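What Is a Jury?

When a person is accused of a serious crime, somebody has to decide whether that person did it. In many courts in the United States, the job goes to a group of ordinary people called a jury.

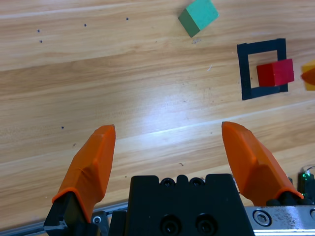 A jury for a serious crime often has 12 members. They can be bus drivers, nurses, cooks or teachers. They don't need to know anything special about the law. They do need to be citizens and, in most places, at least 18 years old.

How are jurors picked?

The court sends letters to people who live nearby. Let's say the court is in a town called Julgate. It mails out 336 letters for the month of May. Many of those people will never sit on a jury, but they all have to answer.

On the day of the trial, 46 people come to the courthouse. The judge and the lawyers ask them questions. Do you know the person on trial? Have you already made up your mind? Anyone who can't be fair is sent home. The lawyers can also turn down a few people without saying why.

What do jurors do?

Mostly they listen. Lawyers for the government go first and try to show that the person broke the law. The person on trial is called the defendant. The defendant's lawyer can ask the witnesses questions too, and can bring in other witnesses.

Anything used to help show what happened is called evidence. It might be a photo, a letter, or what a witness says under oath. An oath is a serious promise to tell the truth.

Jurors are told not to look up the case online or talk about it at home.

How do they decide?

After both sides finish, the jury goes into a private room to talk. This is called deliberating. It may take 15 minutes or it may take days.

The defendant does not have to prove anything. To say "guilty," the jurors must be sure beyond a reasonable doubt, and in a serious criminal case they must all agree. Their decision is called the verdict.

If they can't agree, it is called a hung jury. The case may be tried again with new jurors, or it may be dropped.

Words to know

Defendant: the person on trial
Evidence: things that help show what happened
Oath: a serious promise to tell the truth
Verdict: what the jury decides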